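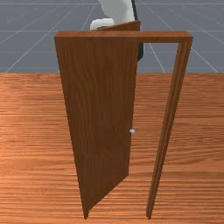
The door task in Kidetti, with the door swung open in its frame and the arm on the far side.

Kidetti: Frequently Asked Questions

What do I get?
A simulated practice room for robot arms, with household tasks already built: doors, drawers, cupboards and one very stubborn window latch. You bring the control code. Kidetti brings the furniture.

Why a door?
Because doors are harder than they look. The handle travels in an arc, the hinge won't negotiate, and an arm that pulls in a straight line will find both of these things out quickly.

Do I need a real robot?
No. Plenty of customers own one and still start here – a rendered door is cheaper to break.

Does it look like my house?
Only if you live in a wooden door frame on a wood floor. The plain look is the default. Room packs from Brellum can be added under Settings, wallpaper included.

Can I change how the door behaves?
Yes. Weight, hinge friction, swing limit and knob position are all sliders. Beatriz Gouveia, who built the hinge model, asks that you stop setting friction to zero and then reporting a bug.

How many runs do I get?
The Starter plan covers 1000 runs a month and the Workshop plan covers 2000. A run that ends with the arm stuck in the door still counts as a run.

What kind of computer will it need?
Any desktop with a decent graphics card from the last 3 years. Laptops work too, if you don't mind the fan.

If it works in Kidetti, will it work on my actual door?
Maybe. Real doors stick, sag and get painted shut. Vary the sliders a lot before you trust anything, and keep a hand near the stop button the first time.

What happened to the Grimeo importer?
We retired it in February. Old Grimeo files still open through the converter on the downloads page, which is slow and has no plans to improve.

Can I get a refund?
Within 7 days of purchase, yes. Write to Gisela Mansilla at the support desk and include your order number.

Last updated 2021-05-21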